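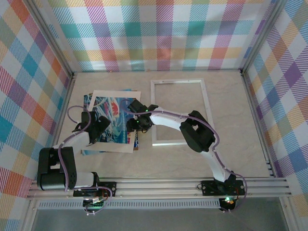 額装の件でお問い合わせします。Clanaのポスターフレーム（白、縦型）を購入しましたが、ポスターがうまく入りません。入れるポスターは白い余白の広い、青と赤のあざやかな絵柄のものです。大理石のような模様の明るい床に、絵とフレームを並べて置いて比べました。フレームのほうが絵より大きいので、そのまま入れると絵のまわりにすき間ができると思います。また、絵の下にもう一枚の紙が少しずれて重なっています。この二枚を一緒に入れてよいのか、別々にするべきか、説明書を読んでもわかりませんでした。日本語は母語ではありませんので、わかりにくい文がありましたらお許しください。

チケット番号：1671
件名：ポスターがフレームの中で動く、下の紙が見える
製品：Clana ポスターフレーム（白）
購入店：Ernovberg オンラインストア
お名前：Seija Honkanen
状態：対応中

お客様より（火曜日 9:40）
症状をもう少しくわしく書きます。

一、絵を入れて裏板を閉じると、最初はまっすぐです。しかし壁にかけて一晩たつと、絵が下に落ちて、少し斜めになります。
二、下の紙の色が、絵の白い余白の外に細く見えます。遠くからは気になりませんが、近くで見ると気になります。
三、裏の留め金のうち、右下のものがとてもかたいです。指では動かせませんので、バターナイフの背を使いました。これは正しい方法でしょうか。

試したことは次のとおりです。裏板を外して入れ直しました（三回）。絵の上のふちに紙のテープを短く貼りました。テープは翌朝はがれていました。部屋は台所のとなりで、湿気が多いかもしれません。窓は8月はほとんど開けています。

サポートより（11:15）
Honkanen 様、Ernovberg カスタマーサポートです。くわしいご説明をありがとうございます。日本語はたいへん読みやすいです。

まず、次の点をお知らせください。
・ポスターの実寸（縦と横）
・マット（絵と前面の板のあいだに入れる、窓のあいた厚紙）をお使いかどうか
・下の紙を残したい理由があるかどうか

留め金にナイフをお使いになるのは、裏板を傷つけるおそれがありますので、おやめください。かたい場合は、裏板を手のひらで軽く押しながら留め金を回すと動きます。

お客様より（13:05）
お返事ありがとうございます。マットは使っていません。マットという物があることを知りませんでした。

絵の横幅は、私の定規で測ると500ミリより少し小さいです。縦は定規が短いので正確に測れません。フレームの内側との差は、横が43ミリ、縦が21ミリぐらいでした。縦の差は二回測って少し違う数字になりましたので、「ぐらい」と書きました。

下の紙は、別のポスターです。二枚とも同じ筒に入れて保管していましたので、丸まったくせがついて、離しにくくなっていました。無理に離すと角が折れそうで、そのまま入れました。残したい理由は特にありません。

もう一つ、青いポスターのほうも額に入れたいです。ほかの材料と並べた写真を送ります。
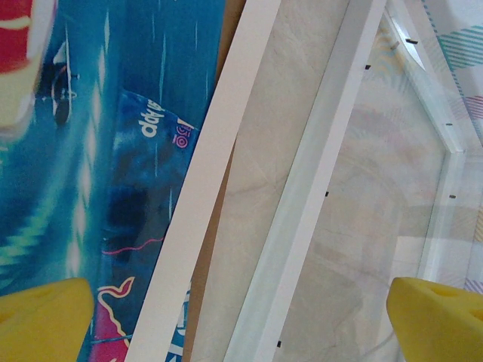
添付2：青いポスター（上下逆さま）と白いフレーム。あいだに白い細長い板。

青いポスターには赤い牛の絵と小さい丸いロゴがあります。ロゴの中の文字は小さくて読めません。写真の白い細長い板は、すき間をうめるために使えるかもしれないと考えています。板はフレームとは別に家にあったもので、Clanaの付属品ではありません。これを絵の横に入れたら、絵は動かなくなるでしょうか。それとも外から見えて、きれいではないでしょうか。

サポートより（15:30）
写真と寸法をありがとうございます。原因は、ポスターがフレームの内寸より小さく、左右と上下で支えるものがないことだと考えられます。テープがはがれたのは、紙の重さに加えて、丸まったくせが戻ろうとする力がかかったためかもしれません。

細長い板を横に入れる方法はおすすめしません。前面の板と裏板のあいだに段差ができ、留め金がさらにかたくなります。

次の順番でお試しください。

1　二枚のポスターを別々にします。平らな机の上で、角ではなく長い辺の中央から、ゆっくり離してください。
2　一枚ずつ、白い紙にはさんで、重い本をのせて二日ほど置きます。
3　マットを用意します。窓の大きさは、絵の縦横よりそれぞれ10ミリ小さくしてください。外側はフレームの内寸に合わせます。
4　マットの裏に、絵の上の辺だけを和紙テープでとめます。四辺すべてをとめると、湿気で紙がのびたときに波打ちます。
5　前面の板、マット、絵、裏板の順に重ねて閉じます。

マットは Plasetti の無酸性のものが同じ寸法でカットできます。MacRitchie 店の額装カウンターでもお切りします。ポスターをお持ちいただければ、その場で測ります。

お客様より（16:20）
よくわかりました。質問が二つあります。
青いポスターは、絵が紙の端まであるように見えます。マットを使うと、端が少しかくれますか。
それから、「和紙テープ」は、文房具店で売っている色のついたテープと同じでしょうか。私はそれを一つ持っています。花の模様です。

サポートより（16:55）
はい、上の手順の寸法ですと、各辺が5ミリずつかくれます。端まで見せたい場合は、マットの窓を作らず、台紙の上に絵をのせる方法（浮かし貼り）がございます。こちらは店舗での作業になります。
模様のついたマスキングテープは、のりが弱いためおすすめできません。額装用の和紙テープをお使いください。

お客様より（17:10）
ありがとうございます。二枚を離す作業から始めます。青いポスターは店で相談したいと思いますので、白い余白のある絵を先に自分でやってみます。マットの窓の寸法は、縦をもう一度測ってから注文します。長い定規を隣の人に借ります。右下の留め金は、手のひらで押したら動きました。

状態：お客様の作業待ち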